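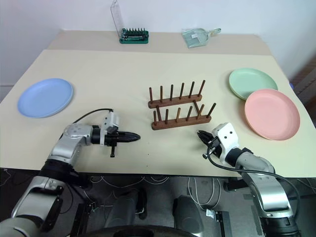 How should plates be placed in a wooden peg rack?
Stand each plate on its edge between two pegs, with the eating side facing the same way all along the rack. Start at one end and fill toward the other. Deep-rimmed plates need an empty gap between them so that the rims don't touch.

Can plastic plates go in the same rack as china?
They can, but put the china in first. Plastic plates weigh very little and get knocked over when a heavy plate is pushed in beside them. If you use both kinds every day, a second rack is easier to live with.

My plastic plates lean over. What can I do?
Check the rim first. A shallow plate with a narrow rim often tips until it meets the next peg, and it will drain well enough like that. If it slides out at the bottom, the gap is too wide for it. Try a thicker plate in that slot, or put two light plates in with a spoon handle between them.

One of the pegs has gone crooked. Is the rack finished?
A crooked peg has usually worked loose in its hole. Twist it gently. If it comes out in one piece, clean the old glue off the end and out of the hole, put a small amount of waterproof wood glue on the peg, and push it back in straight. Leave it overnight with nothing in the rack. If the peg has split or snapped below the surface, write to us and ask for a spare. Spares are sold singly.

Which glue should I use?
Any wood glue marked waterproof on the bottle. Ordinary white school glue softens at the sink.

Do you sell racks without the pegs glued in?
Not at present. We tried a plug-in peg at the Sternville shop for one season and had too many returned.

How do I clean the rack?
Wipe it with a damp cloth and a little dish soap, then with a clean damp cloth, then dry it with a towel. An old toothbrush is good for the base of the pegs, where crumbs and hard-water marks collect. Don't soak it and don't put it in the dishwasher.

Does the wood need oil?
Twice a year is plenty for most kitchens. Use food-safe mineral oil on a dry rack, leave it for an hour and wipe off what hasn't gone in. Don't use olive oil or sunflower oil. They turn sticky and start to smell.

There are dark spots on the underside. Is that mold?
Probably. It happens when a rack stands in a puddle. Scrub the spots with white vinegar, rinse, and dry the rack upside down near an open window. Light sanding takes off any stain that remains. Oil the sanded part afterward.

Does the rack come with a drip tray?
No. A folded dish towel or a flat silicone mat underneath will do. Change the towel when it gets damp through.

How long does a rack need to be for a family of four?
Think about how many plates you wash at one time, not how many you own. For a single meal, one short rack normally holds the dinner plates, and side plates go in a second one. If you put two racks on the counter one behind the other, leave enough space between them for your hand and the widest plate.

Can I store plates in it for good, or is it only for drying?
Both are fine. For storage in a cupboard, measure the height with a plate standing in the rack before you decide on a shelf. Plates stick up a good deal higher on edge than people expect.

Will it hold pan lids and cutting boards?
Small lids, yes. Thick cutting boards force the pegs apart and are the main reason they come loose.

Is there a guarantee?
Racks bought from the Mesville or Sternville shop are covered for 200 days from purchase against loose pegs and split bases. Keep the receipt. Water damage is not covered.

Who do I contact about spares or returns?
Ya-wen Lai handles spare pegs and Poul Blöndal handles returns. Both can be reached through the contact form. Please give the length of your rack and say how many pegs it has, as the peg sizes differ.

Page last updated 2019-03-30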